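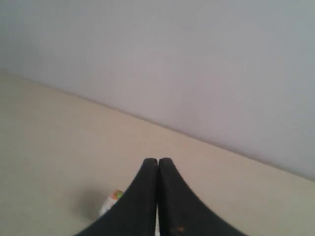
A plain, pale wall behind a flat surface.

Keeping leftover seed in the workshop

By Veikko Mäkelä, June
5 comments | 200 shares

Every year somebody at the Trullstead market tries to sell me a special box for half-used bags of clover and ryegrass. I have owned two of them. The seed in the Klinhom box did no better than the seed I'd left in its own paper sack on a shelf, and the sack was free.

Start with where you put it

Seed wants to be cool, dark and dry. Most workshops manage one of those. The loft over mine looks ideal until you go up there at three in the afternoon in June, so I keep seed downstairs against the north wall, off the concrete. A couple of battens under the bags will do. People will tell you a pallet is better, and it may be, if you have the room and don't mind what nests under it.

Roll the top down tightly, squeeze the air out as you go and clip it. I use bulldog clips. I've seen vacuum sealing recommended for grass seed by people who sell vacuum sealers.

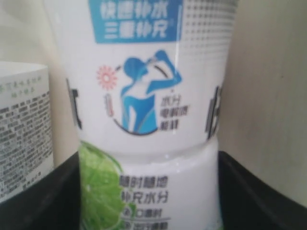 As for drying sachets, the Fenov ones work for a while in a sealed tin and do next to nothing in a bag you open every Saturday. Dry rice in a sock is the usual home remedy. I tried it beside a bag with nothing in it and couldn't tell them apart, though one winter doesn't prove much.

Label it or lose it

Write the variety, the year you bought it and the field it was meant for on the bag itself, in pencil or wax crayon. Marker fades and tags fall off. Keep the supplier's label as well, tucked inside, and cut a piece off the old sack if you have to move seed to another container.

Don't tip two years together to save space. You'll get a patchy stand and have no idea which lot to blame.

Mice

Metal bins with a proper lid. I paid for a plug-in Stundov sounder and found droppings on top of it. Peppermint oil makes the place smell nice – that's as far as I'd go.
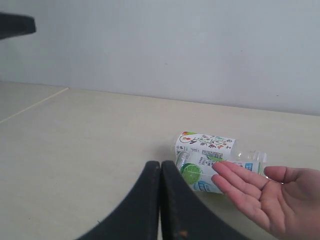 Check it before you sow

Lay a pinch of seed on damp kitchen paper, fold it over, slip it into a loose plastic bag and leave it somewhere warm. Look after a week, and give slower grasses longer. If hardly any have sprouted, buy fresh. Doubling the rate of tired seed is often suggested, and I've only ever had thin, weak plants from it.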